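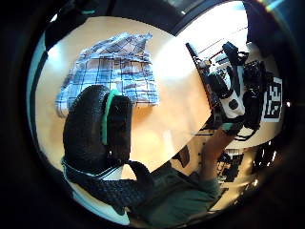 Larkel rig at the bench, hand on the lower part of the frame, test cloth on the table.

BUVONSIDE SHARED WORKSHOP
Bench Safety Check, Powered and Moving Builds
Sheet 1666
Build: Larkel, cloth-handling rig with camera and marker
Builder and checker: Seema Semwal
Date: Thu 23 April
Reason for check: frame reworked and cables rerouted after last sheet

Mark each line OK, FIX, or N/A. A FIX line needs a comment. A build with any open FIX in Sections B or C stays off power unless the comment says otherwise.

SECTION A. BENCH AND FLOOR

A1. Table steady, doesn't rock when leaned on: OK
Comment: Pushed from both long sides. Table is fine.

A2. Only needed items on the table during motion: OK
Comment: Test cloth stays. Hex keys and the tape measure go back on the shelf before power is on. Last month a key got dragged along by the cloth and I didn't see it until it fell.

A3. Walkway clear: FIX
Comment: Extension cord runs across the path to the sink. Moved it along the wall for this session. Needs a proper cord cover or an outlet closer to the bench.

A4. Lighting good enough to see cables and pinch points: OK
Comment: Strong light from one side. Good for looking at the frame, bad for the camera (see D2).

A5. Liquids kept away: OK

SECTION B. FRAME AND MOVING PARTS

B1. Frame bolts tight: FIX, closed same day
Comment: Two loose at the lower corner bracket. Retightened and put a paint line across each head. If the line is broken at the next check, use threadlock.

B2. Frame held down: OK
Comment: Clamps checked by hand. Don't use the spring clamps from the wood area. They creep.

B3. Diagonal pole tight at both ends: OK
Comment: Slight twist possible at the top if you pull hard. Within what I'm comfortable with at the current speed. Would want a second bolt before going faster.

B4. Sharp edges covered or filed: FIX
Comment: Cut end of one extrusion still has a burr. Taped for now. File it before the May open evening, when people who haven't read this sheet will be standing next to it.

B5. Pinch points known and labeled: FIX
Comment: Known, not labeled. Worst one is between the lower joint and the frame, and that's also the spot you reach for when you want to steady the rig. Label stock is out. Seema to order.

B6. Joints move freely by hand with power off: OK
Comment: A bit stiff at the start of travel on the lower joint. Same as before the rework.

B7. Hard stops fitted and hit before any cable goes tight: OK
Comment: Ran every joint to both ends by hand. The camera cable was the closest one. Gave it more slack and tied it again.

B8. Loose hair, sleeves, and lanyards: OK
Comment: Sleeves up, lanyard off.

SECTION C. POWER AND WIRING

C1. Main power off at the wall before hands go in: OK
Comment: Switch first, then plug out, then wait for the supply light to go dark. The Prornport supply holds its charge for a while and the light is slow.

C2. Stop button reachable with either hand from the working side: FIX
Comment: Easy to reach with the left, awkward with the right. Slow runs allowed with a second person on the button. Move it to the front edge before any run at normal speed.

C3. Stop button tested under motion: OK
Comment: Seven tries at slow speed, seven stops. The lower joint sags a little after the stop. Keep fingers out from under it.

C4. Fuse fitted and right rating: OK

C5. Cables tied, no bare wire, no rubbing: FIX, closed same day
Comment: One signal cable was rubbing on a bracket corner. Outer jacket scuffed, inner wires fine. Added spiral wrap and moved the tie.

C6. Connectors labeled: OK
Comment: All 16 done. Labels match the drawing in the Larkel binder, except that the drawing still shows the old camera plug. Drawing needs a new print.

C7. Metal frame grounded: OK
Comment: Meter check from the frame to the ground pin.

SECTION D. CAMERA, MARKER, AND CONTROL

D1. Square marker flat, clean, and firmly fixed: OK
Comment: Wiped it and checked the corners for lift. If it shifts, the rig thinks it is somewhere else, so treat a loose marker as a safety item.

D2. Marker picked up reliably in the light you have: FIX
Comment: Drops out when the light is strong behind it. Sqalli (the control program) is set to halt on a lost marker and it did halt each time, so this is a nuisance more than a hazard. Try a shade on the window side. Do not raise the dropout limit to get around it.

D3. Speed limit set in software: OK
Comment: Set to slow. The setting does not survive a restart. Check it every time.

D4. Program starts in hold, no motion at boot: OK
Comment: Restarted twice with the rig clear. No movement.

D5. Trial run watched start to finish: OK
Comment: 30 minutes, slow speed, cloth pick and place. Lower motor case warm to the touch at the end, could keep a hand on it. Over that length, check again.

SECTION E. STILL OPEN

A3 cord cover: workshop
B4 file the burr: Seema
B5 pinch point labels: Seema
C2 move the stop button: Seema, needs a longer lead
D2 window shade: Seema, cardboard will do

RESULT
Passed for slow speed only, with a second person present. Not passed for normal speed or for running unattended.
Next check: when C2 is done, or after any change to the frame.
Signed: Seema Semwal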